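Ninico Printed Work Cover, red, large
Reviewed by Treasa Mulcahy

A work cover is a sheet of cloth that goes over a table when the table is used for folding, pinning or light pressing. The Ninico is sold for that purpose in two sizes. I bought the large one in October and have kept it on the folding table since then. The small one was tried by Živko Dimitrov, who mends and alters in the room next to mine, and his notes are included where they differ from my own.

Size and fit

The large cover is sold as 2000 mm long. Mine measured 23 mm short of that before washing, and the shortfall was all at one end, where the hem had been turned twice. After the first wash it lost a little more in length and nothing I could measure in width. My table top is 1820 mm long, so the overhang is adequate but uneven. Anyone with a table close to the stated length should buy with shrinkage in mind or make their own.

The hem is straight-stitched in red thread. One corner had a skipped section the length of a thumbnail. I restitched it. Živko's small cover had no faults of this kind.

Surface

The cloth has enough grip to hold a folded garment in place while the next one is squared up, and not so much that a sleeve drags when it is pulled across. This is the main reason to use a cover at all, and the Ninico does it well. The Okura cover I used before was smoother, and stacks of knitwear tended to creep toward the edge.

Lint is a different matter. Dark wool sheds onto everything, but on the red ground it is easy to see and a damp sponge lifts it. White lint disappears against the printed lettering. I now sponge the whole cloth at the end of the day whether it looks dirty or not.

The print

The cover is printed with large white characters and some Latin capitals, set at various angles. Some shoppers will object to this. For work with plain dark cloth I found the pattern useful. The edge of a black piece shows clearly against both the red and the white, and a fold that has drifted off square is noticed sooner. For pale or patterned fabric the opposite applies. Annick Grewal, who works mostly in printed cotton, gave up on it after a week and returned to a plain gray McKinnon cover.

The print has a slightly raised feel. Under a warm iron with a pressing cloth it was unaffected. I did not test it with direct heat and the care label advises against that. After repeated machine washing the white has dulled a little along the front edge, where forearms rest. The red did not run onto the white at any point, though I would still wash it alone the first time.

Folding small pieces

Small pieces are the harder test, as they have little weight to hold them flat. I used black cloths with a blue edge, folded in half and in half again into a thick rectangle. The bundle stays where it is set down. The blue edging is the part that gives trouble on any surface, being bulkier than the cloth, and the fold should be made so that the edging lies along one outer side. Turned inward it makes a ridge, and the bundle will not sit level in a stack.
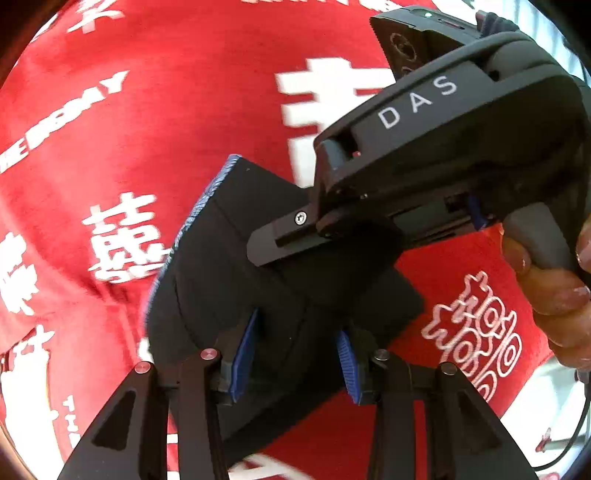
Issue 151, page 23

Black shows up well on the red ground, and so does the blue along the edge of the fold. The soft creases in the cloth are the kind that a hand pass will take out before stacking. Pressing is unnecessary for this grade of work.

Storage and wear

The cover should be rolled for storage. Folded, it keeps its creases for several days, and a crease under a small bundle is enough to tilt it. I use a cardboard tube from a fabric bolt – the seller does not supply one. There is no elastic, no tape and no weighting at the corners. Four ordinary table clips hold it well enough on a square-edged top. On a rounded edge they slip.

Verdict

Recommended for folding and sorting dark goods. Not recommended for pale fabric, or for cutting, as a rotary blade will go through it at once. The finishing is below what Flerkcombe offers at a similar price, but the grip is better. I would buy the large size again and check all four hems before the first wash.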